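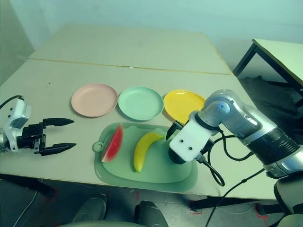

Stasham, 28 de septiembre

Capítulo 2
La lengua de casa y la lengua de la calle

Empiezo a escribir este capítulo en la misma ciudad en la que Eero Jääskeläinen empezó el suyo, por decirlo así, cuando llegó con sus padres a los diez años y sin una palabra del idioma que se hablaba en el patio de la escuela. Lo conocí mucho después, ya hombre hecho y derecho, y me contó algo que me ha acompañado desde entonces y que me gustaría que el lector tuviera presente a lo largo de estas páginas: durante años soñó en una lengua y discutió en otra, y cuando su abuela venía de visita se le mezclaban las dos en la misma frase (la abuela, por cierto, lo entendía todo).

En el capítulo anterior hablamos de quienes se van y de los motivos por los que se van. Toca ahora ocuparse de lo que llevan consigo, y entre todas esas cosas la lengua es quizá la que más cuesta estudiar, pues no pasa por ninguna aduana y casi nunca aparece en los censos. Un padre puede decirle al encuestador que en su casa se habla la lengua de los abuelos, y decirlo con toda sinceridad, mientras en el cuarto de al lado los hijos se pelean en la del barrio.

Llamaremos lengua de herencia a la que se aprende en el seno de la familia cuando fuera de ella domina otra distinta. El término no gusta a todo el mundo -- hay quien dice que suena a mueble viejo --, pero lo usaremos por comodidad y porque el estudiante lo encontrará en buena parte de la bibliografía.

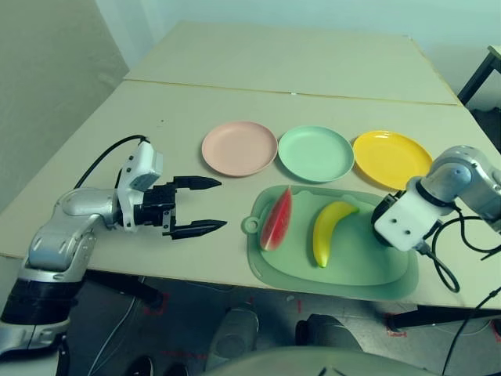

Conviene, eso sí, no confundirla con la lengua materna, aunque muchas veces coincidan. La lengua materna es la primera que se aprende; la de herencia puede haber llegado después, o a medias, o solo de oído. Hay personas que la entienden perfectamente y no se atreven a pronunciar una frase entera delante de sus tíos, y sería injusto decir de ellas que no la saben.

El caso que nos servirá de guía es el del barrio de Tarigan, donde Kiri Hinds trabajó durante largas temporadas. Su encuesta recogió las respuestas de 1.394 personas, repartidas en tres generaciones, y se completó con entrevistas a casi 200 familias, muchas de ellas hechas en la cocina y con bastante más café del previsto. Hinds preguntaba qué lengua se usaba para rezar, para regañar, para hacer las cuentas y para hablar con los más pequeños. Las respuestas rara vez señalaban una sola lengua, y volveremos sobre ellas con calma en la segunda mitad del capítulo.

Adelanto un resultado que a mí me sorprendió la primera vez que lo leí. Los nietos que más usaban la lengua de herencia tenían con frecuencia un motivo muy concreto para hacerlo: una abuela que los cuidaba por las tardes, un primo en Rollov con quien hablaban por teléfono, un puesto en el mercado. El orgullo por los orígenes, tan presente en las entrevistas, se repartía mucho más por igual entre quienes la hablaban y quienes no. 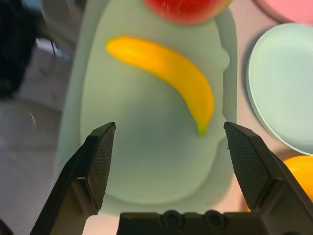 Antes de seguir leyendo

Le propongo al lector que dedique un rato a su propia familia, aunque crea que en ella no ha emigrado nadie. Pregunte a la persona de más edad qué palabras usaban sus padres que ya no se oyen, y anótelas tal como se las digan, sin corregir la pronunciación. Guarde la lista, pues la necesitará para el ejercicio 10, donde compararemos los vocabularios de la comida, del parentesco y del enfado.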